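We use cookies to keep this site working and to understand how it is used. By continuing to browse, you accept our use of cookies. Accept | Manage settings

Dullura Project: Progress Report to the Timholm Fund
Learning Two-Handed Manipulation from Hand-Held Demonstrations
Reporting period ending in May

Summary

This report covers the second period of work under the Timholm award. The purpose of the project is to find out whether two-handed tasks can be taught to a robot from demonstrations given with hand-held grippers, without a robot being present when the demonstrations are recorded. The main work of the period was a controlled comparison of two ways of recovering the motion of the two grippers relative to each other. The comparison is complete for the first group of tasks. The method we proposed in the application performed better than the baseline on tasks in which the hands must meet, and no better on tasks in which they work apart. The second group of tasks has been moved to the next period for the reasons given under Deviations.

The project remains within budget. We request no additional funds at this time.

Background to the work of this period

In the first period, each gripper estimated its own path through the room from its own camera. The two paths were then placed in a shared map. This worked well enough for single-handed tasks such as lifting a cup or closing a drawer. It worked less well when one hand had to pass an object to the other. Small errors in each path added up, and a policy trained on the combined data tended to close the receiving hand too early or slightly to one side.

The application set out a possible remedy. When the hands are close together, one gripper's camera will often have a view of the other gripper. If a printed marker of known size is fixed to the second gripper, its position can be measured directly from that view, and the measurement can be used to correct the shared map. The question for this period was whether the correction is large enough to matter once a policy has been trained and run on the robot.

Method

Six tasks were selected. In the first group are handing over a bottle, folding a cloth and fitting a lid to a box. The second group consists of tasks in which the hands share a heavier load. All demonstrations are given by trained operators following a written protocol, which was revised once at the start of the period and has not been changed since.

Each session opens with a short calibration. The operator holds both grippers at chest height, turns slowly, and brings the tools toward each other and apart again. Sessions are recorded in ordinary office and meeting space as well as in the laboratory. This was a condition of the award, and it has proved useful to the research. Open rooms contain moving people, glass, and lighting at several heights, all of which are difficult for camera-based tracking. 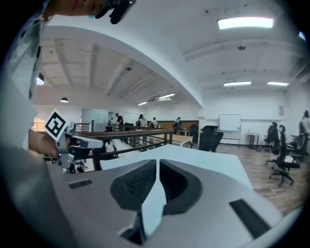

The recordings are then processed twice. In the first pass, the two paths are estimated independently, as in the previous period. In the second pass, every image containing a readable marker is used to correct the position of one tool relative to the other. Images in which the marker is blurred, turned too far away or partly hidden are discarded automatically. The processing software, which we call Vuson, keeps a record of each discarded image so that the selection can be checked later.

One policy was trained on the output of each pass, using the same network, the same settings and the same demonstrations. Each policy was run on the two-armed robot at our Dogar laboratory for 15 trials per task. The starting positions of the objects were drawn in advance and used for both policies. The staff member judging success was not told which policy was running.

Results

On the bottle handover, the policy trained with marker correction succeeded more often than the baseline, and the most common failure of the previous period, early closing of the receiving hand, became rare. The lid task showed a similar gain. In both cases the benefit came in the last part of the motion, when the two hands were nearest to each other.

Cloth folding showed no clear difference. The hands are far apart for most of this task, and the marker was seldom in view for long. The cloth also covered it at times. We consider this a fair result and do not plan to adjust the task in order to improve it.

A further finding was not expected. Operators differed a good deal in how they held the grippers during approach. Some kept the marker turned toward the other tool throughout, while others rotated the wrist and hid it just before contact. Demonstrations of the second kind gained little from the correction. We have not yet separated the effect of wrist angle from the general skill of the operator, and the present data do not allow us to do so.

Trial counts remain small. The results should be read as support for continuing with the method – they are not yet strong enough for publication.

Deviations from the work plan

The second group of tasks has been delayed. The finger pads first ordered for the grippers wore more quickly than planned under heavier loads, and grip changed between the start and the end of a session. Replacement pads have been fitted and tested. Demonstrations recorded with worn pads have been set aside and will not be used for training.

Processing also took longer than planned. Storage at the Dogar site was expanded from the existing equipment budget, with the agreement of the program office.

Data handling and consent

Because recording takes place in shared rooms, notices are posted at the entrances before each session and people who use the space are informed in advance. Faces are blurred before any recording leaves the project's own storage. Two requests to remove footage were received during the period, and both were met.

Plans for the next period

Work will continue in five areas:

- Record the second group of tasks with the replacement pads.
- Repeat the handover trials with a larger set of starting positions.
- Test a second marker on the side of the gripper, so that one remains readable when the wrist is turned.
- Add a short exercise on wrist angle to operator training, and compare recordings made before and after it.
- Prepare the processing software and its documentation for release to other groups funded under the same program.

The side marker is the item with the greatest uncertainty. It adds width to the tool and may catch on objects in tight spaces. A mock-up will be tried on the lid task first, and the marker will be dropped if operators cannot complete the motion comfortably.

A full statement of spending has been submitted separately through the fund's reporting system. The trial records and the current version of the operator protocol are available to the program office on request.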